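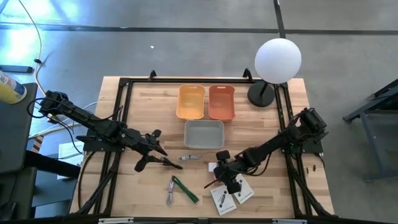 颜料为什么能粘在纸上

适合九岁以上读者阅读

一管颜料挤出来是软的,涂到纸上,过一段时间变硬,用手指擦也擦不掉。铅笔灰就做不到这一点,粉笔灰更差,吹一口气就飞走一部分。这篇文章说明颜料里面有什么,它怎样变干,以及为什么不同的颜料要用不同的方法来画。

一、颜料里的两样主要东西

所有的颜料都至少含有两种成分。第一种叫色粉,也叫颜料粉。它是很细很细的固体小颗粒,负责提供颜色。第二种叫粘合剂,负责把这些小颗粒互相粘住,并且粘在纸、布或木板上。

色粉不溶解在水里。把一勺糖放进水里搅拌,糖会散开,看不见了,这叫溶解。把一勺色粉放进水里搅拌,水会变浑,放一阵子以后,色粉又沉到杯底。能溶解的有色物质叫染料,衣服上的颜色多数来自染料。不溶解的叫颜料粉,画画多数用它。

粘合剂有很多种。水彩的粘合剂是阿拉伯胶,它是从一类金合欢树的树皮上流出来的树胶。油画颜料的粘合剂是干性油,最常用的是亚麻籽油。丙烯颜料的粘合剂是丙烯酸树脂,属于塑料的一种。蛋彩画的粘合剂是蛋黄。色粉可以相同,换一种粘合剂,就成了另一种颜料。

所以,同样一份群青色粉,加树胶是群青水彩,加油是群青油画颜料,加丙烯酸树脂是群青丙烯。商店里把它们放在不同的架子上,名字却一样,原因就在这里。

二、颜色从哪里来

白光里混有各种颜色的光。光照到色粉颗粒上,一部分被颗粒吸收,剩下的被反射或散射出来,进入眼睛。红色的色粉吸收了大部分蓝光和绿光,把红光送出来。黑色的色粉把各种光几乎都吸收了。白色的色粉几乎都不吸收。

颗粒的大小也有影响。有些矿物磨得越细,颜色越浅。石青就是这样:粗颗粒是深蓝色,细颗粒是浅蓝色。中国传统的石青和石绿因此分成好几个等级,分级的方法是把磨好的粉放进水里,粗的先沉,细的后沉,一层一层地分开。

色粉的来源可以分成几类。

土质颜料:赭石、生褐、土黄。它们的颜色主要来自含铁的矿物。铁生锈以后是红褐色的,道理相近。

矿物颜料:石青、石绿、朱砂。它们是从石头里挑选、研磨出来的。朱砂含有汞,有毒,不能给儿童使用。

植物和动物来源:茜草根可以得到红色,胭脂虫也可以得到红色。这两种本来是染料,要先把它们固定在一种白色粉末上,才能当颜料粉用。做出来的东西叫色淀。

人工合成颜料:钛白、酞菁蓝、喹吖啶酮红。它们在工厂里生产,每一批的颜色都比较接近。现在学生用的颜料大部分属于这一类。

三、颜料变干的三种方式

“干”这个字在日常说话里只有一个意思,就是水没有了。对颜料来说,要分开讲。

第一种:水分蒸发。水彩涂到纸上,水变成水蒸气跑到空气里,树胶和色粉留下来。这个过程可以反过来。用湿笔碰一碰干了的水彩,树胶会重新溶解,颜色又能移动。固体水彩盒里的小块颜料能反复使用,也是靠这一点。

第二种:水分蒸发,同时小颗粒合并。丙烯颜料里的树脂是一颗一颗悬浮在水里的,颜料呈牛奶一样的状态。水跑掉以后,树脂颗粒互相挤紧,变形,连成一张完整的膜。膜形成以后,水就不能再把它分开。丙烯干在画笔上洗不掉,原因相同。画完丙烯要立刻洗笔。

第三种:和氧气反应。油画颜料里没有水。亚麻籽油吸收空气里的氧气,油的分子一个接一个地连起来,最后变成固体。因为吸收了氧气,颜料在变硬的初期会稍微变重。薄的一层需要几天,厚的一层需要几个月,甚至更久。表面已经硬了,里面可能还是软的。

画油画有一条规则,叫“肥盖瘦”。“肥”指油多,“瘦”指油少。下层要瘦,上层要肥。如果反过来,上层先变硬,下层还在收缩和移动,上层就会裂开。老油画上的裂纹有一部分是这样产生的,另一部分来自木板和画布本身的伸缩。

四、颜料为什么有的透明,有的不透明

把玻璃杯放在水里,它的边缘会变得不明显。光从一种物质进入另一种物质的时候会拐弯,拐弯的程度由折射率决定。两种物质的折射率越接近,光越容易直接穿过去,边界就越看不清。

颜料也服从这个规律。钛白色粉的折射率比油和树脂高很多,光在颗粒和粘合剂的边界上不断地拐弯、弹回,最后大部分返回来。所以钛白能盖住下面的颜色,这叫遮盖力强。

另一种白色粉末是碳酸钙,也就是白垩的主要成分。它的折射率和油接近。干的白垩粉很白,混进油里以后就变成半透明的灰黄色,遮盖力很弱。混进树胶水里,湿的时候发灰,水跑掉以后,颗粒之间充满空气,它又变白了。

水粉颜料里色粉的比例高,粘合剂的比例低,有时还会加入白色粉末,所以不透明。水彩的色粉涂得很薄,光穿过颜色层,碰到白纸,再穿回来。水彩画里亮的地方,亮度主要来自纸。画水彩的时候要先决定哪里留白。

颜料管上常印有一个小方块。空心方块表示透明,涂满的方块表示不透明,方块里画一条斜线或者只涂一半表示半透明。各家工厂的印法略有差别,以厂家的说明为准。

五、会闪光的颜料

有一类颜料叫珠光颜料。它的色粉是很薄的云母片,云母片外面包着一层更薄的二氧化钛。光照上来,一部分从这层膜的上表面反射,另一部分从下表面反射。两部分光走的路程不同,相遇的时候,有些颜色加强,有些颜色减弱。这种现象叫干涉。肥皂泡和水面上的油膜有彩色,也是因为干涉。

膜的厚度不同,加强的颜色就不同。观察的角度改变,光走的路程也改变,颜色随之变化。把一张涂了珠光颜料的纸慢慢倾斜,就能看到这种变化。涂在黑纸上比涂在白纸上明显,白纸会把其余的光也反射回来,把干涉产生的颜色冲淡。

珠光颜料不宜和大量的不透明颜料混合。不透明的颗粒会挡住云母片,闪光就没有了。

六、颜色会消失吗

有的会。阳光里有紫外线,紫外线带的能量比较高,可以破坏某些色粉的分子。分子的结构变了,吸收的光也变了,颜色就变淡或者变样。这叫褪色。颜料抵抗褪色的能力叫耐光性。

土质颜料的耐光性很好,洞穴里几万年前的赭石画到现在还能看见。茜草做的红色差一些,胭脂虫做的红色更差。荧光颜料的耐光性通常也差。

弗尔蒙(Flurmont)小型画陈列室做过一组展板,用来给参观的学生看褪色的结果。陈列室准备了813张色卡,每张色卡剪成两半,一半放在抽屉里,另一半贴在朝南的窗户上。取下来以后并排放置。其中721张用肉眼看不出差别,85张变淡,其余的变了色相,例如紫色变成了蓝色。变色的那几张多数是两种色粉混合的,其中一种先褪掉,另一种留了下来。

从这组展板可以看出一件事:混合色的耐光性取决于里面较弱的那一种。画要长期挂在墙上,每一种用到的颜色都应当查一查。

七、纸和画布也要处理

纸由植物纤维组成,纤维之间有很多空隙。如果纸完全不处理,水会顺着空隙往四面跑,颜色的边缘就变得毛糙。宣纸的生宣就有这种性质,国画里利用它来画出晕开的墨色。用胶和明矾处理过的宣纸叫熟宣,水不容易跑开,适合画细线。

水彩纸里也加了胶,叫施胶。施胶以后,水在纸面上停留的时间变长,有时间把颜色推开、洗淡。普通打印纸也有施胶,但是纸太薄,吸水后纤维膨胀不均匀,纸面就起皱。画水彩之前把纸打湿,四边用水胶带固定在木板上,纸干了以后会绷紧,这叫裱纸。

画布要先涂一层底子。直接把油画颜料涂在布上,油会渗进纤维,时间长了布会变脆。涂了底子以后,油和布被隔开。现在常见的底子是白色的丙烯底料,里面有白垩或者类似的粉末,表面略微粗糙,颜料容易抓住。

八、可以在家做的实验:做一份土黄色颜料

这个实验需要一位成年人在旁边。

材料:
花园里的黄土或红土,半杯
透明玻璃罐,两个
水
细筛或旧丝袜
蛋黄,一个
平底小碟和勺子
防尘口罩
厚卡纸

步骤:
1. 把土放进第一个罐子,加水到罐子的四分之三,盖紧,摇匀。
2. 静置,数到二十。石子和沙子会先沉下去。
3. 把上面的浑水慢慢倒进第二个罐子,经过细筛。罐底的沙子不要倒过去。
4. 第二个罐子放一个晚上。第二天,细土沉在底部,上面的水变清。倒掉清水。
5. 把细土刮到碟子里晾干。
6. 戴上口罩,用勺背把干土压成粉。动作要轻,避免扬尘。
7. 把蛋黄和蛋清分开,戳破蛋黄的薄膜,只取里面的液体,加一勺水搅匀。
8. 一份土粉加一份蛋黄液,混合均匀,立刻使用。

在卡纸上画几条线,等它干。再取一点土粉,只加水,在旁边也画几条线。两边都干了以后,用手指分别擦一下。只加水的那一边会掉粉,加蛋黄的那一边掉得少,或者不掉。差别来自粘合剂。

剩下的蛋黄颜料不能保存,会变质,应当倒掉。生鸡蛋里可能有细菌,做完要洗手,桌面也要擦干净。做实验用过的碟子和勺子不再用来吃东西。

如果土粉加得太多,颜料干了以后仍然掉粉。如果蛋黄加得太多,表面发亮,干得慢,画得厚时可能开裂。可以用不同的比例多做几份,在旁边写上用了几勺。

九、安全事项

标有“儿童适用”的颜料不等于可以吃。画画的时候不要把笔放进嘴里。

名称里有“镉”“铅”“钴”的颜料含有金属成分,儿童不要使用。名称后面写着“代”或者“色调”的,一般是用别的色粉调出来的相近颜色,仍然要看包装上的说明。

干的色粉不要吹,也不要倒得很高。颗粒很小,吸进肺里不容易排出来。

洗笔水不要倒进鱼缸或者花盆。丙烯颜料的洗笔水里有树脂颗粒,先用纸巾把笔上的颜料擦掉再洗,可以减少进入下水道的量。

十、词语解释

色粉:提供颜色的固体小颗粒,不溶解在水或油里。
粘合剂:把色粉粘在一起、粘在纸上的物质。
染料:能溶解的有色物质。
色淀:把染料固定在白色粉末上得到的颜料粉。
遮盖力:颜料盖住下层颜色的能力。
折射率:表示光进入一种物质时拐弯程度的数值。
干涉:两部分光相遇时,有的颜色加强、有的颜色减弱的现象。
耐光性:颜料抵抗光照褪色的能力。
施胶:在纸里或纸面上加胶,使水不容易渗开。
底子:画画之前涂在布或木板上的一层材料。

相关页面:画笔的毛有哪几种 / 为什么蓝色和黄色混合得到绿色 / 小画怎样装框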